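# How Light Bounces: Shiny and Dull Surfaces

Light travels in straight lines. It leaves a source, such as the sun or a lamp, and keeps going until it meets something. Then one or more of these things happen:

- The light bounces off. This is called **reflection**.
- The light is soaked up. This is called **absorption**.
- The light passes through. This is called **transmission**.

Most objects do more than one at once. A window lets most light through and reflects a little. That is why you can see your own face in it at night.

## Smooth and rough

A very smooth surface reflects light in a neat way. Rays that arrive side by side leave side by side. The angle at which a ray arrives is equal to the angle at which it leaves. Scientists call this *specular* reflection. Mirrors, still water and polished spoons all show it.

A rough surface has tiny bumps. Each bump sends light off in a different direction, so the reflection is spread out. This is *diffuse* reflection. Paper looks smooth, but its surface is a mat of fibers. A sheet of paper is roughly 0.1 millimeter thick, and the fibers in it are too fine to see well without a magnifying glass.

Many surfaces mix the two kinds. A glossy surface scatters some light and also gives a bright patch where it reflects the lamp or window toward your eyes. The patch is called a **highlight**. If you move your head, the highlight moves too.

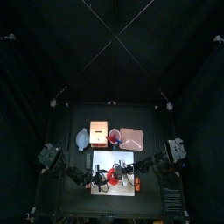
*A glossy reflection on the upper part of a pale board. The lower part looks more greyish beige.*

## Why black looks black

A black surface absorbs most of the light that lands on it. Very little comes back to your eyes. The absorbed light turns into heat, so a black car seat gets hotter in the sun than a white one.

A red surface absorbs most colors and reflects mainly red. A white surface reflects all colors about equally. Under a blue lamp, a white card looks blue, as blue is the only light it has to reflect.

## Try it: the foil test

You need a flashlight, a sheet of kitchen foil, a sheet of white paper and a dark room.

1. Lay the foil flat with the shiny side up.
2. Shine the flashlight at it from a low angle. Look for the bright patch on the wall.
3. Crumple the foil gently, open it out and shine the light again.
4. Do the same with the white paper, laid flat.

Draw the patch each time. The crumpled foil is made of the same metal as before, but its parts now face many ways. Do not shine the flashlight into anyone's eyes.

## Words to know

**Ray:** a straight path that light follows.

**Highlight:** a bright patch on a shiny surface.

**Opaque:** not letting light through.

**Matte:** dull, without a shine.

*Text: Bhupendra Grewal. Checked by Pankaj Ahuja. Last changed 27 March 2019.*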